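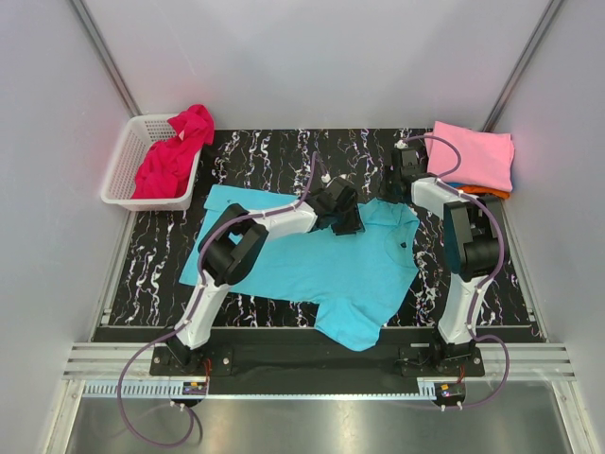
The report said the machine had folded 1,000 shirts without a fault, and Seema Dhillon read that line twice before she put her coat on the back of the chair.

"Who wrote this?"

"It writes itself," said Naveen Bisht. "Comes out at six every morning."

"So the machine says the machine is fine."

Naveen had been with Brarow for two years and still wore the company fleece. He said the log was generated independently of the motion controller, and Seema said independently how, and he said it was a different process, and she asked if it ran on the same computer. It did.

She had come up from the insurer because of a finger. The finger belonged to Omprakash Shakya, night shift, and it was still attached to him, with a splint on it. According to the log, at ten past three in the morning the left arm had completed a fold. According to Omprakash, the left arm had stopped halfway with a sleeve in its grip, sat there long enough for him to finish half a cup of tea, and then closed up again when he reached in to free the cloth.

"There's no stop in the record," Naveen said.

"I know there isn't. I'm asking if there was one."

He brought up the night's figures on the big screen. Grip force, elbow angle, time per garment. All of it green. Somebody in marketing had picked that green, she thought. Madhu Agarwal, who ran the floor, stood behind them with her arms crossed and didn't look at the screen at all.

"Ask him what happens when it drops one," Madhu said.

"It doesn't drop many," said Naveen.

"Ask him."

Seema asked him. Naveen explained that if the gripper lost a garment, or couldn't finish, the attempt was put down as a retry, and a retry wasn't a fault. A retry was the system working as designed. It could retry for as long as 70 seconds before it raised a flag.

"And during a retry, is it moving?"

"It's evaluating."

"Is it moving, Naveen?"

"It may be stationary."

"With no light on."

"The light is for faults."

Madhu made a small noise through her nose.

They went down to the cell. Adebayo Okoro was on days and had the thing running, short sleeves, one after another, and Seema watched it for an hour and wrote down very little. It was good at the easy ones. She would give it that. Brarow's brochure called it tireless and gentle, and she had read a lot of brochures. The last outfit, Kramer, had called theirs intuitive, and she had closed that file with a payout.

Just before noon the right arm took a sleeve, lifted, and quit.

Adebayo didn't react. He leaned on the rail and looked at the clock.

"Is that it?" Seema said.

"That's it."

"How often?"

"Depends on the cloth. Stretchy stuff, a lot."

"What do you do?"

He glanced at Naveen, then at Madhu, who shrugged. "You're supposed to wait," he said. "But the count on the wall keeps going, and they want 300 a shift out of this one. So you give the shirt a tug and it lets go. Usually it lets go."

"Everybody does that?"

"Who do you think taught Omprakash?"

The arm came down again with no warning she could detect, opened, closed, and carried on with the sleeve. Naveen said there, see, it recovered. He sounded pleased. Seema was looking at the place where a hand would have been.

"Pull me the record for the last two minutes," she said.

He did it on his tablet. One garment, completed, no fault. He held it out to her, and she saw him read it again while he was holding it.

"It's a classification question," he said after a while. "We could reclassify."

"Could you put a light on it?"

"That would have to go through Durkska. They do the controller."

"Could you put a gate on it, so it's dead if a hand goes in?"

"It would hurt throughput."

"Whose throughput?" said Madhu.

Seema went back up for her coat. The report was still on the desk, and the count at the bottom of the page had moved on, because it updated live. Still no faults. She asked Naveen to print it, and to sign it, and he wanted to know why she needed him to sign it if it wrote itself.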